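## What I've been reading

I finally finished *The Lukix Road*, all 51 chapters of it, and I'm a bit bereft! It's Parvaneh Shahbazi's second fantasy novel, set in a river city where maps are taxed (yes, really) and the heroine, a smuggler's niece, draws hers from memory. The first hundred pages are slow going, I'll admit, but once she reaches the salt gates I was up until 2 in the morning two nights running.

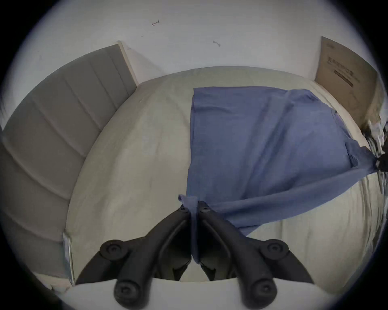

*Blue on cream, across the bed.*

Manouchehr Soltani lent me his copy of Santeri Saarinen's *Ristenetti* next, which couldn't be more different – a quiet ghost story about a lighthouse and the year 1615, with hardly any dialogue. I liked the weather in it more than the ghost. He says the ending is sad, I thought it was rather hopeful, and we've agreed to fight it out in April when the group meets.
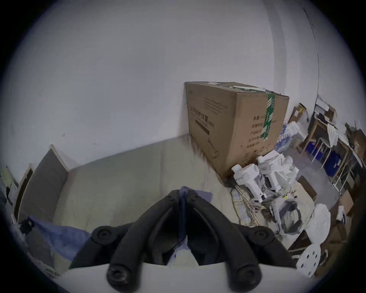
*The long beige seat and a big cardboard box.*

Still on my pile: the Nikzad short stories (13 of them, most under ten pages) and whatever Parviz Jafarzadeh is pressing on everyone this month. If you've read the Nikzad, tell me which one to start with, and please no spoilers for the one with the beekeeper. I've already had the one about the ferry ruined for me.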